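Inventory at Fodden

The lease on the Pascu house ended at noon. Floarea Olteanu had 30 boxes, one van and a list in her late husband's handwriting. Item 261 was the table. The list gave its length, its height and the name of the man who had sold it, Vasilică Văduva. It gave no instruction.

Bijan Safavi measured the door twice. The table was wider by a hand.

"It came in somehow," he said.

"It came in before the door," said Floarea.

She crossed out the entry and wrote "stays." Then she sat on box 2 and ate an apple while he carried the lamps down.
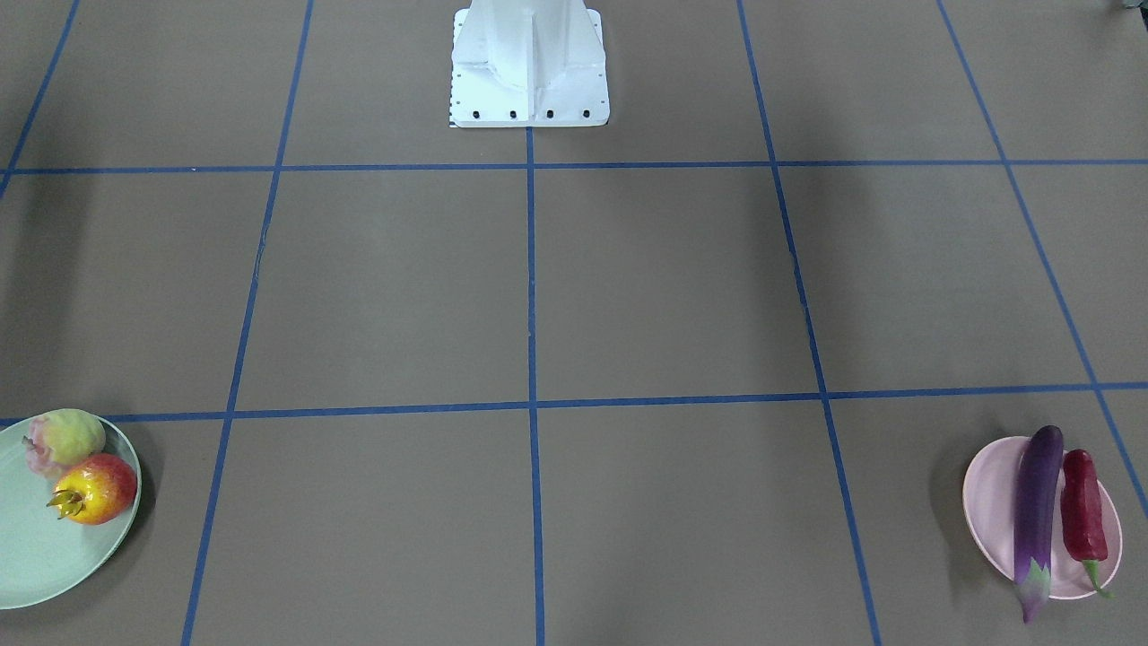
Ovthorpe, February

The new place had a tan surface with blue tape laid across it in large cells. A green oval plate stood in one corner with artificial fruit on it. Floarea put the list down in the nearest cell and checked that its edge ran parallel to the tape. It did not. The tape had been laid by hand.

She turned to item 262 and read it aloud. Bijan went to look for the kettle.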